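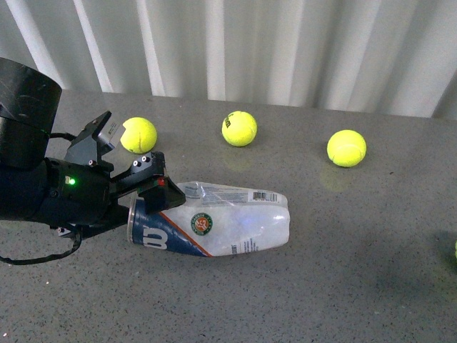
Getting tennis balls back in the can — do you bother?

Cleaning out the hall closet and I've got loose balls everywhere, plus a clear plastic can thats gone all crinkly on the sides. Balls are yellow, still look ok. Do they keep better in the can or is a bag fine? Lid is long gone. We play at Ristdale on weekends, nothing serious.
— prellcombe_dad

Mohammed-Awal Bonsu
Bag is fine. The can only matters while it's sealed — the pressure goes once you pop it, so putting them back does nothing for bounce. Keeps them tidy tho. If the can is dented, lay it flat and slide them in one at a time, don't force it. Or squeeze the rim back round first.

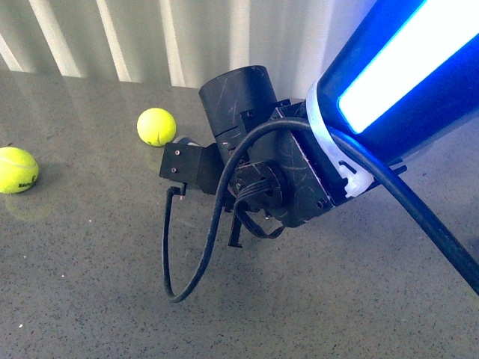 Gentile17
Disagree a bit, a mesh bag beats the can for balls that got damp, they need air. Dry them first either way. Dead ones go to the dog or on chair legs.

courtside_k
just buy new ones

prellcombe_dad
Thanks all. Bag it is, can goes in recyling.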